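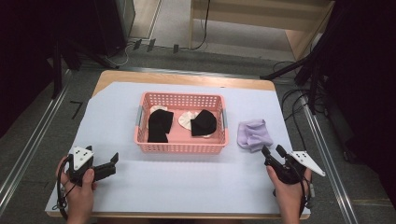 Re: [collet-users] Right gripper drops out mid-episode

On Friday, Hanneke Van Hecke wrote:
> Right gripper went away again, episode 3909. Jaw angle
> froze at fully open and stayed there while I cheerfully
> went on packing the basket. No warning, green light the
> whole time. The left one was fine. I swapped the USB
> port and it did it again 2 episodes later. Is this the
> Pronholm driver or is it me?

Hanneke,

It isn't you. It isn't the driver either, much as I'd enjoy blaming Pronholm for one more thing.

We had the same fault at Billdale for most of September. The jaw encoder shares the cable with the camera, and the cable gets a small tug each time you reach down into the basket. Do that with socks all morning and the connector works itself half out. The camera pins are longer, so you keep a lovely picture and lose the jaw. Collet then repeats the last good value forever and calls it data. The green light means "a cable exists."

What to do:

Stop recording before you touch the plug. I reseated one live and the jaw zero came back 6 mm off, which cost us another afternoon.

Tape the cable to the grip with enough slack for a full reach to the far wall of the basket. Check it with your arm stretched out. Mine looked great until I moved.

Set stale_limit to 2 in the config. It ships as 0, meaning never complain.
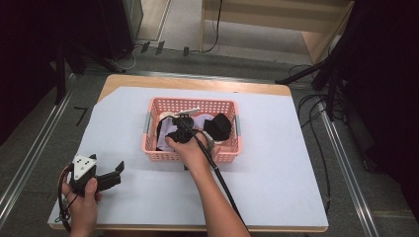
Right gripper down in the basket, cable along the top of the tool.

Then go back through your old episodes and look for a jaw angle that's flat while the pose is moving. I'd bet 3909 has company. The Grirnonach branch has a script for it, undocumented, in the folder called misc2.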